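Clasteck Asks Customers to Please Stop Printing the Packing Slip

PERHOLM – Clasteck, the mail-order supplier of replacement parts for household appliances, announced Tuesday that it will stop putting paper packing slips in its boxes starting in September. The change covers all orders shipped from its Perholm warehouse, including the very small ones.

The company has included a printed slip with every order since it opened. Over the years the slip grew. It picked up a return form, then a second return form for customers who had lost the first, then a page of safety warnings in a typeface best enjoyed with a magnifying glass. A customer who ordered one dishwasher clip last winter received 2 sheets of paper weighing more than the clip.

"We were mailing people a pamphlet with a free part inside," said Marthinus Buthelezi, managing director of Clasteck. "My own mother asked me who was writing to her."

Under the new system, each box will carry a short order code on the outside label. Customers can type the code into the Clasteck website to see what they bought, what they paid and how to send it back. Those who would like a paper slip can still have one by ticking a box at checkout. The box is not hidden, and it will not untick itself. 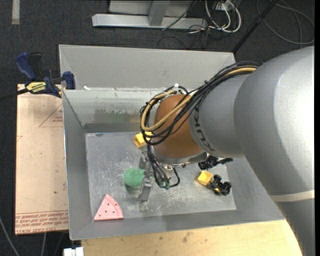
The decision follows a trial called Rampersad, named after the street where the first test order was delivered. Over the course of the trial Clasteck shipped 1488 orders without paper. It received 300 replies to a follow-up survey, most of them polite. The most common comment was that the customer had not noticed. The second most common was a question about refrigerator shelves, which the survey had not asked about.

"I had prepared a whole speech about change," said Dineo Matlala, head of customer service. "Then the phones didn't ring. I gave the speech to my team anyway."

Matlala's department has rewritten the online return instructions, which used to run to several screens and referred twice to a fax number. The new version fits on a phone and has been read all the way through by people who do not work at Clasteck. The fax number has been retired – its last message, received in the spring, was an offer of discounted fax paper.

Business customers on Zalton accounts will keep getting paper invoices by mail until they ask for something else. Clasteck has met their accounting departments and does not wish to start anything.

Leftover slips already printed will be cut up and used as scratch pads in the Perholm office. Buthelezi expects the supply to outlast him.

Orders placed before the end of August will ship the old way, pamphlet and all. Prices, delivery times and the return period stay the same.

About Clasteck
Clasteck sells hinges, seals, knobs, filters and other small parts for household appliances, including many whose makers would prefer you bought a new one. Press questions can be sent through the contact form on the company's website. Please do not fax.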